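FOR IMMEDIATE RELEASE
Tuesday, May 19, 2026

Horrocks puts two grippers, two cameras and a new controller through a simulated backyard, and we're sharing what we learned

NUREMMONT – Hi from the Horrocks test group! We usually leave announcements to people who are better at sounding official, but this one is ours from top to bottom, so they've let us write it ourselves. Today we're publishing the results of our spring comparison of yard-robot hardware, all of it run in simulation, and we're opening up the test setup so that anyone who builds or buys arms for outdoor work can try the same thing on their own.

The short version: we ran 788 trials in a virtual backyard, using two grippers, two wrist camera positions and two controllers, and the combination we expected to win came in second. I'm still a little sore about that, because I was the one who had talked it up in every meeting since winter.

I'll start with the yard, since I spent so much of my spring in it. We call it Flendley. It's a modeled garden with grass, a round patio, planting and a fence, and it's where a simulated arm on a mobile base gets asked to do the dull little jobs people would love to hand off: pick up a dropped trowel, move a pot, straighten a cushion, bring back a ball that has rolled off across the lawn. Our earlier test space was a gray floor with a table on it. Everything worked beautifully on the gray floor! Then we'd add grass and leaves and something curvy to reach around, and half of our nice numbers would fall apart.

The two grippers are both our own designs. The first is a plain parallel gripper with wide, blocky fingers, and it's been in our catalog for years. The second is the Drastside, which has an angled finger with a slot down its length. It's meant for awkward approaches, where the arm can't come straight down on an object and has to sneak in from the side. The slot saves weight, and it also lets a wrist camera catch a little of what's behind the finger. That second part was a happy accident that we'd now like to take full credit for.

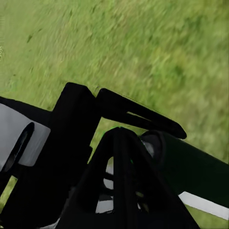
Camera placement gave us the longest arguments of the whole project. Mounted close to the fingers, a wrist camera gives you wonderful detail right at the moment of grasping, and then you swing the arm across a lawn and the picture turns to green soup. Grass is hard on a vision system even when nothing is moving. It's one texture repeated forever, with very little for the software to hold on to. So our second camera position sits farther back and tips upward by a few degrees. You lose some of the view between the fingers, but you keep more of the yard, and the arm has a better idea of where it is when it stops.

We ran every gripper with both positions. The close camera was better on small objects lying flat, like the trowel. The set-back camera was better on nearly everything else, and it was a lot better whenever a job began with a long swing. If you only have the budget for one camera, I'd set it back and tip it up. If you can manage both, do that, and let the controller choose between them.

Now for the controller, which is the part I'd skip to if I were reading this over coffee. Our older controller plans a path, follows it, and checks its work at the end. The new one checks as it goes and is allowed to slow down when the camera view gets too smeared to trust. It sounds like a small change, and the code for it is pretty short, but it took care of more failed grasps than either the gripper or the camera did. Of all our trials, 174 ended in a missed or dropped object, and more than half of those happened with the old controller moving at full speed. (We went back and looked at the dropped ones individually. It was a long week, and I now have strong feelings about simulated tennis balls.)

What about the Drastside? It did well! It was the clear favorite around furniture, where the approach angles get tight and a wide finger tends to bump an armrest before it gets anywhere near the thing you asked for. On open grass, though, the plain old gripper was steadier, and since plenty of yard work happens on open grass, the plain gripper with the set-back camera and the new controller took the top spot overall. The Drastside with the same camera and controller was right behind it. I had predicted the other way around, in writing, and my colleagues have been kind enough to print it out and tape it to my monitor.

We scored each run on 4 things: whether the arm got hold of the object, whether it kept hold, how long the job took, and how many times any part of the arm touched something it shouldn't have. Touching the lawn was fine. Touching the furniture was not. We didn't roll the scores into one big grade until the very end, and we'd encourage anyone using our setup to look at them separately first. A gripper that's quick and clumsy can come out with the same total as one that's slow and careful, and you'd want very different ones next to your patio chairs.
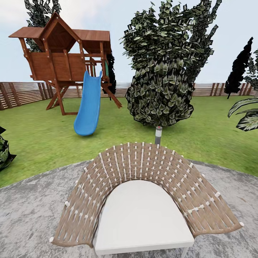 Distance turned out to matter more than we'd planned for. Most of our first batch of jobs took place within easy reach of the patio, and all the combinations looked fairly close together. As soon as we sent the base out across the grass and asked the arm to come back to something near the seating, the old controller started to drift and the gap opened up. We've added more of those long, out-and-back jobs to the released set, along with a few that go around planting, where leaves tend to hide the target until the last moment.

There are limits to all this, and I'd like to be plain about them. These are simulated results. Our grass doesn't get muddy, our cushions don't get soggy, and the wind never blows unless we ask it to. Finger wear isn't modeled at all. We think the rankings between the controllers will hold up on real hardware, and we're fairly confident about the camera positions too. I'd be more careful with the gripper results, where the friction of a real surface could easily change the order.

That's what the next stage is for. In July we'll repeat a smaller set of the same jobs with physical arms at our outdoor test area in Nuremmont, using both grippers and the new controller. We'll publish those numbers the same way, including the ones that make our predictions look silly.

What's available today:

The Flendley yard, with the full job list and starting positions
Models of both grippers and both camera mounts
Scores for all 788 trials, with the settings used in each
A short guide to adding your own gripper, which should take an afternoon if your model is tidy

The new controller will ship as an update to current Horrocks arm customers this summer, at no charge. The Drastside gripper is available to order now, and existing wrist plates will accept it with 5 bolts and no adapter. The set-back camera mount is sold separately or as a kit with either gripper.

If you run the comparison with your own hardware, please send us what you get. We'd especially love to hear from anyone whose gripper beats both of ours, and we'll happily post your scores beside our own with your name on them.

About Horrocks
Horrocks designs arms, grippers and control software for light outdoor work. The company is based in Nuremmont, where its test group also runs the Flendley simulation project.

Media contact
Horrocks Test Group, Nuremmont
Interviews and demonstration sessions can be arranged through the press desk.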